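Bench notes: a suturing arm in a shared workshop

Posted 4/9/23

Shahnaz Kodikara rents a bench and a half at Drudach, a shared workshop where most of the other members make furniture. Her project, which she calls Hurkard, is a small teleoperated arm that drives a surgical-style instrument over a practice pad. It has been under construction since June of last year. She is a test engineer by training and has no medical background.

"I wanted a task where the tool tip matters more than the arm," she said. "Pick and place lets you hide a lot of slop. Thread shows you everything."

The base frame is aluminum extrusion bolted to a steel plate. The first version stood on the workshop's common bench, and the planer two rooms over showed up in the position log as a steady ripple. The plate now sits on four rubber feet on its own table. Kodikara did not measure the improvement in any formal way. She compared plots before and after and moved on.

The instrument is driven by cables. Four motors in a pack at the back turn small capstans, and the cables run down the shaft to the wrist and jaws. Cable tension was the main problem for most of the winter.

"When you move the wrist, the jaw cables change length a little," she said. "If you don't correct for that, the jaws open when you pitch the wrist. On the screen it looks like the software has a bug. I spent 16 evenings looking for that bug."

The correction is a small matrix applied before the motor commands go out. She found the terms by moving one joint at a time and recording how far the others drifted. The numbers change as the cables stretch, so the procedure is repeated after every restringing. She now runs it from a script that takes up to 7 minutes, most of it spent waiting for the slow moves to settle.

The motor controller is a board she calls Bultau, now in its second revision. The first had the current sensing on the wrong side of the driver and read nonsense at low speed. The second reads well enough to detect when the jaws close on something thick. It cannot detect thread.

"The friction in the cables is bigger than the force from the thread. I could filter all day and it wouldn't be there," she said. "So grip on thread is done by eye. I close to a fixed command and look at the picture."

The hand controller is the part she is least satisfied with. It is a gimbal made from printed parts and potentiometers, with a foot pedal acting as a clutch. Motion is scaled down, so the operator's hand runs out of room before the instrument does. Pressing the pedal freezes the instrument and lets the hand return to center. Early versions jumped when the pedal was released, by as much as the hand had rotated in the meantime. The current code takes a new reference on release and ramps in the difference.

Puma, the name painted on the side of the control cabinet, came with the cabinet. She bought it used from a packaging plant and has not repainted it.

Most sessions use a synthetic tissue pad. Kodikara ties interrupted sutures, trims the tails short and leaves the finished knots in place while she works on the next part of the pad.
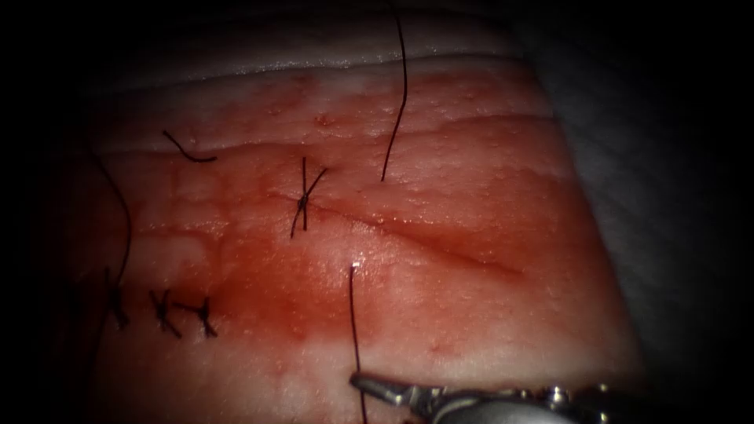 "Spacing is the thing I check first," she said. "If the knots in a row sit at even intervals, the scaling is right and I wasn't fighting the clutch. If the gap grows as I go along, I was running out of travel and reaching. The knot itself tells you less. You can tie a decent knot with a bad setup if you're patient."

Loose thread is a separate problem. A long tail gives more to grab but drapes over the work and gets picked up by accident. A short one slips through the first throw. She has tried several starting lengths and keeps a table of them, though she does not yet trust it enough to share. The needle is harder again, she said, because a small angle error in the jaws becomes a large error at the point.

Asked whether any of the motions will be automated, she said one might be. The candidate is the loop around the instrument before the tail is pulled through. It is nearly the same path each time, and the operator would start and stop it from the pedal.

"Driving the needle stays manual. I don't have the sensing for it, and a camera alone isn't enough for how I'd want to do it."

The next job is mechanical. The wrist pulleys are running on plain bushings, and two of them have worn oval. Replacement bearings are on order, along with a spool of cable in a finer gauge. The calibration script will have to be run again once they are fitted.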